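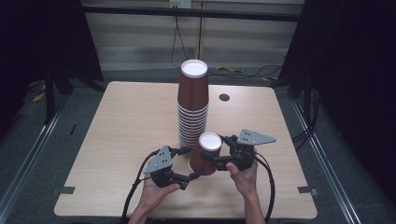
Brown paper cups in a nested stack, with a single cup in front.

Dinesh Kandpal has been buying paper cups for a living for six years, and he still checks a new one the same way. He runs a thumb along the rolled rim, looking for the spot where the paper overlaps.

"If the rim is bad there, it drips down your chin," he said. "People blame the lid. Most of the time it's the rim."

Kandpal handles supplies for Pidesska, a small chain of coffee counters that went through over 240 cases of cups last year. We talked in March, in the back office, before the lunch rush. He had been up since five and was on his second tea.

The chain used to buy white cups. He switched to brown after Skollis, the old supplier, changed its board and the sides got softer.

"You'd pick up a large and it would go oval on you," he said. "We had that for most of a winter. I sent samples back twice."

The cups from Pernex, the current supplier, cost a little more. He says the staff noticed the difference in the stacking before the customers noticed anything. A good cup nests deep enough to save space but leaves enough rim showing to get a finger under. When the taper is off, cups stick, and the person at the register ends up pulling two and putting one back.

"Two at a time, all day, that's real money," Kandpal said. "And then the spare one sits on the counter and somebody knocks it over."

He asks the counters to keep cups upright in a single stack and not to top it off from a fresh sleeve until it gets low. New hires tend to build it too high. He has stopped arguing about that – within reason.

Storage is the harder part. The last delivery was 2,208 cups short, and the missing cases turned up at another shop across town. Since then he counts cases at the door and signs afterward.

Asked whether he would go back to white, he shook his head. The brown ones hide coffee drips, and he likes the white lining because you can see right away if the inside is clean.

His next job is lids. Two samples were on his desk, and he didn't like either of them.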